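Budget the table before you budget the arm! I did it backwards. My first spreadsheet had one fat line for the gripper and nothing for the stuff it would pick up, and then I spent $166 on odds and ends in a panic.

So write down one job first (mine was small toys, red tray) and price everything that job touches. 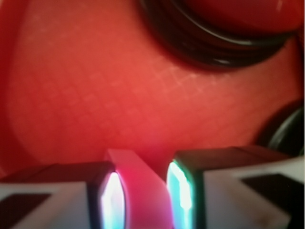
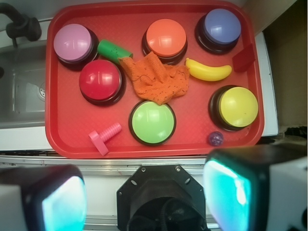

Gripper and red tray, close in and from farther back.

Next, add a line for spares. I put in $40 for finger pads and wish I'd doubled it. My total came to $1577, and I'd hold off ordering until yours has sat for a week.

Comments

Pouran Ghasemi: Did you price the push buttons separately?

Wilfredo Manalastas: Add shipping! Mine was $22 for one bracket.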